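Section 4: Setting up your Fontes wick kit for ferns

Print | E-mail

January 16, 2023
By the Lekside plant room

If you've come straight from Section 3 you'll have your reservoir washed and your wicks cut, and now the fun part starts. Wick watering suits maidenhairs, hare's foot ferns and most of the small Pteris beautifully, and once a plant has settled on its wick you'll be amazed how much new frond it pushes out over a warm season. This section covers soaking, threading, potting up and the first fill. Refilling and feeding are in Section 5.

The instructions are the same for the standard Fontes reservoir and the older Telta one with the screw lid. Where the two differ there's a note.

What you need on the bench

Reservoir and lid
Wicks, cut to length (see Section 3)
Threading hook
A pot with at least one drainage hole that sits flat on the lid
Open fern mix, slightly damp
Rainwater or tap water that has stood overnight
A bucket, a chopstick and an old towel

NOTE: Terracotta pots work, but they lose a lot of water through the sides and you'll be topping up much more often. Glazed or plastic pots are easier for a first go.

Soaking and threading the wicks

1. Put the wicks in the bucket and cover them with water. Squeeze them a few times under the surface until the bubbles stop, then leave them for 20 minutes. A wick that goes in dry can sit there for days doing nothing at all while the fern above it crisps up, so please don't skip this one!

2. Lift the wicks out and let them drip. Don't wring them.

3. Push the threading hook up through the drainage hole from underneath, catch the end of a wick and draw it down. Leave enough inside the pot to reach a bit over halfway up the sides. The tail outside should touch the floor of the reservoir with a little to spare.

4. Repeat with the second wick if your pot is a wide one. Spread the top ends apart so they lie on opposite sides of the pot.

CAUTION: The hook is sharp at the tip. Keep your other hand away from the drainage hole while you push.

NOTE: On the Telta lid the slot is narrower, and it helps to thread the lid and the pot together in one pass. On the Fontes lid you can thread the pot first and lower the tail through afterwards.

Potting up

5. Drop a handful of mix into the pot and work it in around the base of the wick with the chopstick. The wick needs to stand up through the mix, so hold the top end with one hand while you fill with the other. This is fiddly the first time and a breeze after that.

6. Slide the fern out of its old pot. Tease away any mix that falls off easily and trim roots that are brown and hollow. Leave everything else alone. Maidenhairs in particular hate having their roots combed out.

7. Sit the root ball in place so the crown is level with where it was before. Fan the wick ends out against the sides of the root ball, then fill in with mix, tapping the pot on the bench as you go.

8. Water from above until it runs freely from the drainage hole, and let the pot drain on the towel. This top watering joins the wick to the mix - capillary action can't get going across a dry gap.

Now is a good time to tidy the plant as well. Snip dead fronds right down at the crown, wipe any splashed mix off the rim and check the undersides for scale. Small brown bumps lined up along the midrib deserve a closer look, but neat, evenly spaced rows or patches are usually just spores, and a sign of a very happy fern.
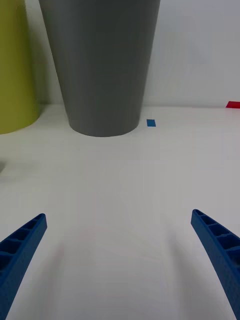 First fill

9. Stand the reservoir where it's going to live before you fill it. A full standard reservoir holds 983 mL and slops about madly if you carry it across the room.

10. Pour in water to the line moulded inside the wall. Don't go above it. There has to be an air gap between the water and the bottom of the pot, or the mix will turn sour.

11. Fit the lid and lower the pot on, feeding the tail of the wick in ahead of it. Look in through the filler hole to see that the tail is in the water and hasn't folded up under the lid.

12. Leave the whole thing be for four days. Then press a fingertip into the top of the mix. It should feel cool and evenly damp, like a wrung-out sponge.

CAUTION: Don't put fertiliser in the reservoir on the first fill. Freshly disturbed roots burn easily, and it encourages algae before the plant is drinking properly.

If something isn't right

Mix dry on top, reservoir still full: the wick hasn't connected. Water well from above once more and give it another day or two. If that does nothing, take the pot off and check the tail.

Mix sopping: either you have too many wicks or the mix is too fine. Pull one wick down and out if you used two. Otherwise repot with extra perlite or composted bark.

Fronds yellowing from the base: a few old ones going is normal after repotting. If new croziers are coming up green and firm, keep going.

Green film in the reservoir: harmless, but it will clog a wick in time. Rinse the reservoir out at each refill and keep it out of direct sun.

NOTE: If you are using a Bidgate drip tray under the reservoir, lift it and empty it the day after the first fill. A small amount of overflow on the first day is common, particularly with very open mixes.

Most ferns need a fresh wick every nine months. If you set up in September, as lots of southern growers do, the change falls in winter, and it's fine to put it off until the weather warms and the new fronds start uncurling. Go to Section 5 for refilling, and for the diluted seaweed feed that maidenhairs absolutely love.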